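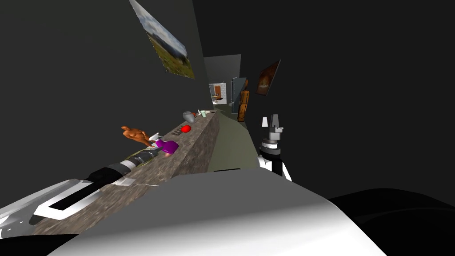

Simulated room, two robot arms, one very long granite-patterned worktop.

Sarita Nautiyal @saritan
January 26, 2023

Spent the morning at the Bistcombe town hall hearing about Ummont, the walking parcel locker. It has 4 legs and 56 compartments, and it comes to the end of your road so you don't have to go to the shop. The shop is at the end of my road.

Satish Agarwal from Ineo gave the talk. He said "last mile" so often that I started to feel sorry for the other miles.

The clever bit is the balance. A parcel goes in on one side, the legs shift to make up for it, and the thing stays level on a slope. I liked this part very much and would have paid to hear more of it. We got one slide.

The less clever bit is kerbs. Top speed is 4 miles an hour on the flat, and then it meets a dropped kerb with a van parked across it and has a long think.

Archana Lodhi asked what happens if someone just leans on it. Satish said it "politely relocates". I have been to parties like that.

Rekha Sisodia wanted to know about rain. The legs are fine in rain. The touchscreen is less keen, so in a downpour you open your door with a code they text you. Bring your glasses.

Price for the council would be 400 pounds a month per locker, with Yadav doing the repairs. Yadav also look after our bus shelters, so you may draw your own map of where this goes.

Battery lasts 80 minutes. After that it walks itself back to the depot, parcels and all. If yours is still in there, you get a message saying it is "resting".

Trial starts in March on the hill side of town, which has the steps. I've put my name down. I want to be there for the steps.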